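# Clearing and Setting a Small Table: Project Report

Our project looked at how people arrange a few everyday objects on a small table, and whether they put things back in the same place when asked to. We ran the sessions in February in a shared room at Nernham, with two people on their feet at a time. 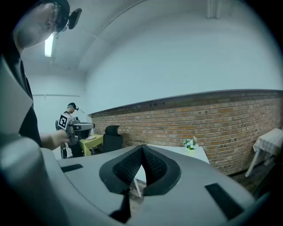 **Department of Design Studies, Gredow College** - Wian Sithole, Tolera Degefa, Ewurabena Acheampong

We picked a plain white table so that nothing on the surface would suggest where an object should go. Our first plan had 11 objects, but the early sessions took too long and we cut the list to four. Tolera kept the written log, and Ewurabena drew the layouts by hand after each session.
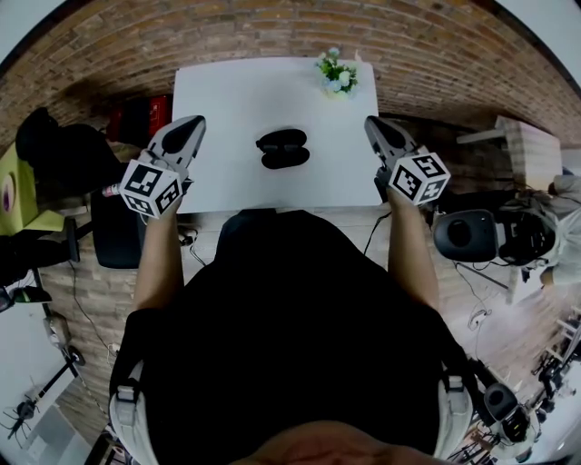 The earbud case was the hardest item to agree on. In the log it moves between the middle of the table and the near edge, and we never settled on a rule for it. The artificial flowers were easier - most people left them near a far corner, out of reach of the work.

We logged 83 layouts in total. Wian is still checking the drawings against the log, and two pages from the first afternoon need to be redrawn before we hand in the appendix.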